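Clearing off the bathroom counter, finally!

I have been putting this off since the holidays, and this week I ran out of excuses. The vanity in our downstairs bathroom has lovely black marble with thin white veins (I fell for it before I had even seen the rest of the house) and for months I could hardly enjoy it, what with all the stuff that lands there. So I put on a podcast, got out the spray and made a start.

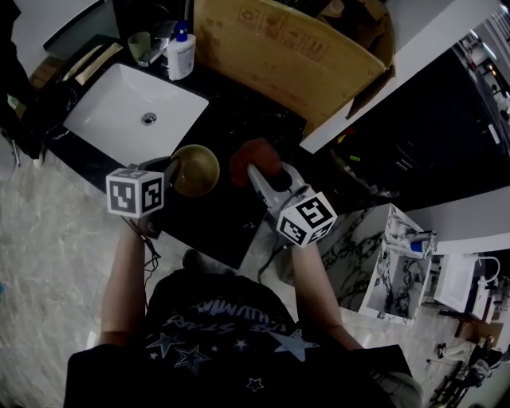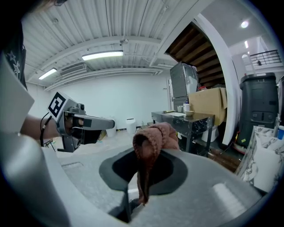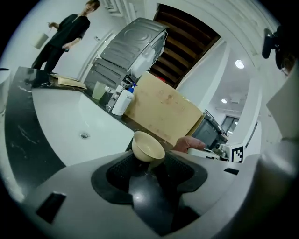

My rule this time was simple: if it gets used every day, it stays by the faucet. Hand lotion stays. A cup for rinsing stays, and I am fond of a pale green cup, so that one was never in danger. Everything else had to make a case for itself, and most of it couldn't!

Bowls were my weak spot. I love a small bowl. I bought two from the Hodoroagă shop in one winter, telling myself they were for hair ties and cotton rounds, and then I filled them with receipts, buttons and a key that fits no door we own. The small cream one has gone up to the bedroom for earrings, and it looks so much better there with some space around it. The shiny one is having a second life in the kitchen with a lemon in it.

Then there is the cardboard. My friend Candela Bravo keeps telling me to flatten boxes the day they arrive, and she is right, and I never do it. I hang on to big boxes in case something needs to go back. The oldest one held the Monia shelf, which went on the wall last February and is clearly not going back to anyone. I cut it down with the kitchen scissors – a bad idea, use a proper knife – and slid the pieces behind the door until recycling day.

For the marble itself I only use warm water, a drop of dish soap and a soft cloth. Cornel Munteanu, who cut the stone for us, was very firm about vinegar: never, not even a little. I wipe toward the sink, rinse the cloth, wipe again and dry it straight away so the veins don't end up under a film of streaks. It takes 7 minutes when the counter is clear. I timed it, I was that pleased!

Next up is the open cabinet on the floor. I have my eye on a low Cukwood basket for the spray bottles, if they still have the narrow size.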